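Guides > Kitchen > Weven Counter Station > Setting Up and Daily Use

2026-07-28
By Danica Dumitrescu

Section 4. Laying out the counter

By now you have unpacked the Weven and lost the small bag of screws at least once. This section covers the part you'll do every day: putting the mat down, giving each thing a place, and making a sandwich without moving the same bowl four times.

The layout assumes a table or countertop you can walk up to from the front. If yours is pushed into a corner, read the note at the end before you start, and accept that your elbows will have opinions.

4.1 Laying the mat

1. Clear the surface completely. Moving everything to one end and working around it counts as a different procedure, and we don't support it.

2. Wipe the surface and let it dry. A damp tabletop makes paper ripple, and a rippled mat will tip a full cup with great patience.

3. Unroll the paper mat with the curl facing down. Hold the corners under something heavy for a few minutes. Cookbooks are good for this, and it's nice for them to be used.

4. Trim the mat if it hangs over the front. A mat that sticks out past the table will be caught by a sleeve sooner or later, and it will take lunch along.

Note: The paper mat is meant to be replaced. When it has more avocado on it than the toast does, let it go.

4.2 Placing the racks

1. Put the drying rack at the back left. Hang cups from the pegs by their handles.

2. Put the cup rack at the back right. Cups without handles go here, on their sides. Start with the lower places and work up.

3. Press down gently on each rack. If it rocks, check for a crumb under one foot before you write to us. We have a folder of letters about crumbs.

Caution: Do not carry the cup rack by its top handle while it's loaded. The handle will be fine. The cups are another matter.

4.3 Setting out the work area

The middle of the mat is for the plate, and everything else is arranged so you can reach it from there. The tray goes behind the plate, the cutting board to the right, and the bowl behind the board with a folded cloth next to it. People who like their cloth on the left may put it on the left. We've had this argument at the Bresside office and would prefer not to have it again. 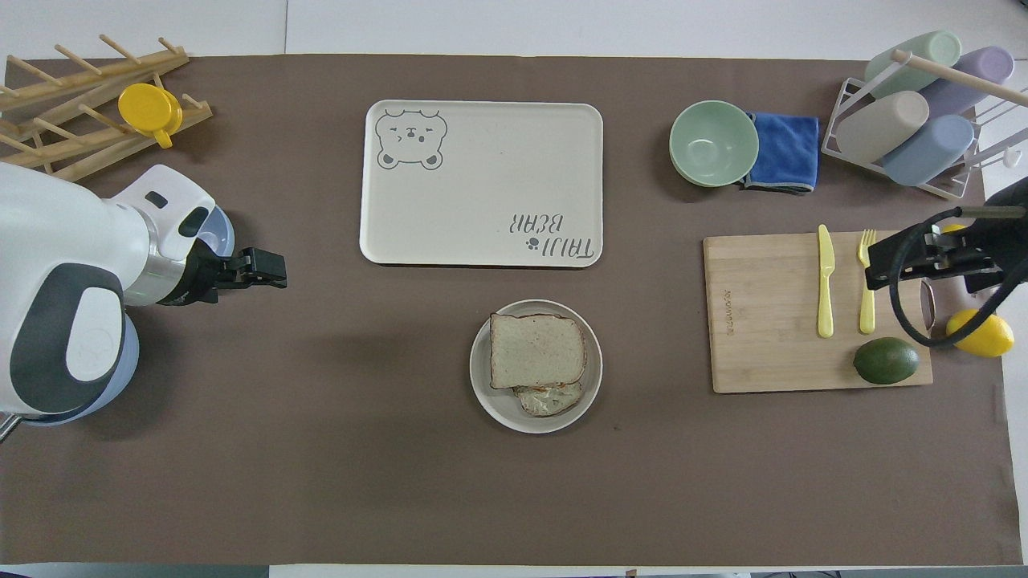

Keep the knife and fork together on the board and pointing the same way. Plastic ones are plenty for bread and a soft filling. They're less convincing against a tomato, and against an avocado pit they're mostly a gesture.

1. Put the plate down first. It's the thing you'll reach for most, so the rest has to fit around it.

2. Set the cutting board to the right, long side running away from you. Left-handed cooks should reverse this step, along with most of the advice they've ever been given.

3. Park whole fruit and vegetables at the edge of the board until you need them. Round ones roll. Choose the edge that leads to more table.

4. Leave the tray empty until the food is ready. A tray that's allowed to hold one spoon will be holding the mail by evening.

Caution: Use a proper kitchen knife for anything with a pit or a thick skin, and keep your other hand out of its path. Put it away when you're done. It doesn't live on the mat.

4.4 Building a sandwich

1. Lay one slice of bread on the plate.

2. Spread the filling almost to the crust. All the way to the crust looks generous for as long as it takes to put the lid on.

3. Add the second slice. It may sit a little crooked. Straightening it after the fact pushes filling out of the far side, where you'll find it with your cuff.

4. Cut or don't cut. Households have split over triangles, and this guide takes no position.

4.5 Closing down

1. Wash the cups and hang or rack them while they're still wet. They were going to drip somewhere.

2. Rinse the cutting board on both sides, even if you used only one, and stand it on edge to dry. Never soak it. Bamboo left in the sink overnight comes out a slightly different shape and stays that way.

3. Rinse the cloth, wring it out, and hang it up. Folding is for dry cloths.

4. Brush crumbs off the mat into your hand, then look around for somewhere to put them. The Lusura crumb tray, sold separately, was designed for this moment.

Note for corner tables: swap the drying rack and the cup rack if a wall keeps you from reaching the pegs. Replacement mats and rack feet are listed in Section 5.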